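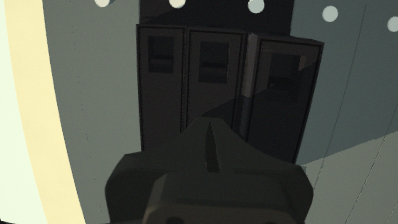 Locker row in Witden, seen from just behind the gripper.

I've had the Kemia trial license open since November, and I keep going back to the locker room. Witden is the simulator add-on that comes with it: 18 ready-made rooms, plus a gripper you can drive from the keyboard or from your own script. The graphics are plain (flat walls, dark doors, round ceiling lights) and I don't mind a bit — it loads fast on my old desktop, and I can rerun an approach to the lockers all evening!

My gripes? The view bends toward the corners by default and the setting to change that is buried four menus deep. Grip force is also fussy until you read the notes from Radulović, the reseller. A single seat is $300 a year, and the lab pack is $700. I'd start with the single seat. Lallau support answered both my emails the same day.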